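September
Gwenaël Gaillard

4.2 What changed on the sorting side

At Gralholm the fruit line went over to the Tukero cells in two stages. Before, a sorter handled fruit bare-handed for a full shift. Now part of the day is spent with hand-held grippers, recording picks that the cells later train on. Target was 2,000 picks per item. Soft fruit took longest.

Staff reactions mixed. The older sorters (19 on the roster when we started) disliked the tool at first: heavy on the thumb, no feel for the skin. One said it was "like shopping in mittens." After the second week complaints moved from the tool to the pay grade, which had not been changed even tho the work had. Management at Guken fixed this only after our interim notes. We think it should of come first.

Sessions were cut to 30 minutes, with a break between. Longer ones gave sloppy grasps and sore wrists. Workers could also do recordings at home, on whatever surface they had, and several prefered that. Small round items are the hard case, see Figure 2: they roll, and a pick that looks fine can slip on the lift. Sorters knew this allready. They squeeze low and wait a moment before lifting, a habit not in the Pinto manual and now written into it.

Open point: who gets credit for that habit. The cells use it, the sorters taught it, and the contract says nothing on skills passed on through recordings. Interviews on this still being coded, see 4.3.
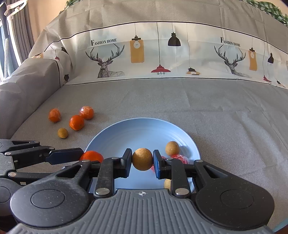
Figure 2. Small round fruit held between the fingers of a hand-held gripper, over a light blue plate.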